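Stamlow bench notes, June
Pillowcase task, two-arm teleoperation, second round of demonstrations

Started at 8 in the morning. Both arms homed without complaint, but the right glove controller had again a small delay in the ring finger. I calibrated it two times and then it was good enough. The Murnudcombe people want all episodes in the new format, so I changed the recorder config before the first take and not after, as last month.

We have now 1,096 episodes of laundry tasks in the Bakalis folder, but most of them are flat folding. Stuffing is a different thing. The operator must keep the opening of the case with one hand and push with the other, and the pushing hand covers exactly the place where one wants to look. I tried first with the head display and then with the plain monitor. The monitor is less tiring for me. The display gives better depth, but after 45 minutes my neck is finished.

What I found for the grip: right hand holds the folded edge close to the filling, fingers pointing left, and left hand presses down with curled fingers. If the left fingers are straight, the cloth slides away together with the pillow.

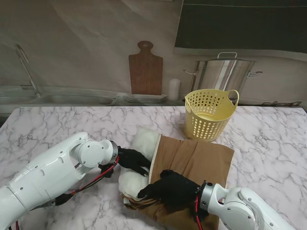

Ingegerd Sæther thinks I push too early. Her opinion is that the right hand should first pull the edge a little toward the operator, wait, and only then the left one goes in, so that the policy later sees two clear phases. She also asked that we keep the failed takes in a separate folder and do not delete them, for the recovery set. I agree with the second point. For the first one I want to compare – six takes her way, six takes my way, same operator.

Her way is slower, but my hands were more calm. I will not draw a conclusion from so few takes.

After lunch I went through the wrist streams. Exposure is a problem with large white cloth, it goes almost to pure white and the folds are hard to see. I lowered the gain one step in the Stovden driver and wrote the old value in the config comment. The gloves also collect lint, mostly at the fingertips. I would like to clean them with the tape roller between sessions and write this in the checklist. 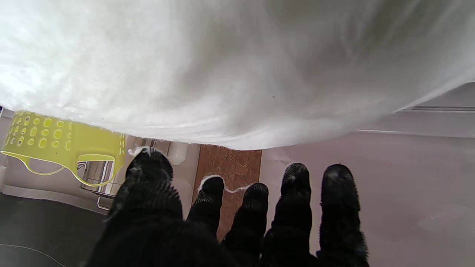

Wrist view, glove under the white cloth. Lint on the thumb.

Open points:
– ring finger delay, right controller: ask for the spare cable
– rename the failed takes with Ingegerd's labels (slip, missed edge, bad release)
– repeat the comparison with another operator, I am already too used to this task
– check if the lower gain is too dark for the brown case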